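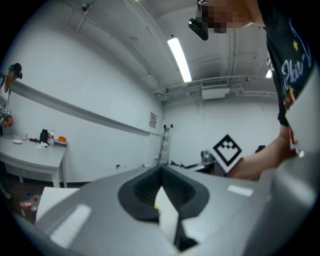
4. Working Surfaces and Holding Surfaces

4.1 Terms used in this section

The inventory in Section 3 treated every table in a room as a single kind of object. For the analysis of serving tasks this proved too coarse. Two tables of similar height may stand within a few steps of each other and be used in entirely different ways: one is kept nearly clear so that a plate can be set down and moved, while the other takes whatever is left over. We call the first a working surface and the second a holding surface. The terms refer to use during a session and carry no judgment about the furniture itself. A table may change from one to the other in the course of an afternoon, and in the Nedmont rooms several did.

A third category, the overflow area, covers any part of the floor on which items come to rest. Earlier coding sheets listed floor items under "other," a practice that Pandey and Chauhan questioned during the first review of the notes. Their objection was accepted. Bags and loose packaging on the floor are part of how a room is supplied, and leaving them out gives a false picture of how much material a small task brings with it.

4.2 Records and coding

The present section draws on 846 placement records. A placement record is one entry stating that an item was at rest on a given surface at the time of observation, with a short note on its position relative to the nearest edge. Of these, 430 concern food items, toy food, plates, or bowls. The remainder concern drink containers, small appliances, paper goods, and packaging.

Coding was carried out by Katiyar and Negi, working separately from the same images. Disagreements were settled in conversation with Adeyemi, who had not taken part in the first pass. Most concerned boundaries between surfaces, for example whether a sheet of paper lying across the seam of two adjoining tables belonged to one or to both. The rule adopted was that an item is assigned to the surface that carries the larger share of it. The coding sheet was fixed on October 6, 2023, and was not changed afterward.

Items were named by what could be seen. Where the coder could not settle between two names, both were entered, and the item was counted once under the broader group. A black appliance that might be a coffee maker or a kettle is therefore listed as a small appliance. The same rule was applied to toy food, which is often hard to tell from the real article in a still image.

4.3 Arrangement of the serving room

The layout shown in Figure 3 is a clear instance of the division described above. The working surface is a white square table in the center of the room. It carries a glass plate with a yellow corn-shaped item laid along the line of view. The holding surface, also white, is set at an angle against the back wall and carries a mixed group of items, among them a small appliance, a clear bottle, a white box, and papers. A clear plastic bag of assorted items lies on the floor beneath it. 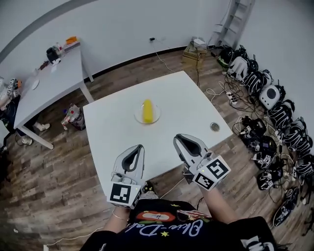 Figure 3. Central table with glass plate and corn-shaped item; side table with mixed items at left.

Three features of this arrangement recur in the records from other rooms. First, the plate on the working surface is the only piece of serviceware in use there, and the item on it is a single corn-shaped object. Second, the holding surface mixes groups that would be stored apart in a household kitchen — drink containers beside paper, packaging beside an appliance. Third, the overflow area begins directly under the holding surface. In the coded rooms, bags were more often placed beneath a side table than beneath the central one, where they would lie in the way of a person's feet.

The position of outlets should also be mentioned. Appliances in the records tend to stand on the table nearest a wall, and a table that carries an appliance is seldom cleared afterward. Once it has become the place for the appliance, other items collect on it. We did not test this pattern separately and report it as an observation only.

4.4 Clear plates and visual separation

Glass plates raised a difficulty in coding that opaque plates did not. On a white tabletop the rim of a clear plate is hard to make out, and in several records one coder entered the food item as resting directly on the table. Bright items helped: yellow or orange toy food drew the eye to the plate under it, and the rim was then found without trouble. Pale items gave no such help. For this reason the records for clear plates were read a second time, and the entries changed in that reading are marked in the supplementary table.

We considered asking for colored plates in the December sessions but decided against it. The rooms were to be recorded as they were ordinarily furnished, and a change in serviceware would have made the two sets of records difficult to compare.

4.5 Limits of the present coding

A placement record says where an item was. It does not say who put it there, how long it had been there, or whether it was about to be moved. Two rooms with the same list of items on the same surfaces may have reached that state by different routes. Section 5 takes up the order of placement, using only those sessions for which a continuous series of images is available.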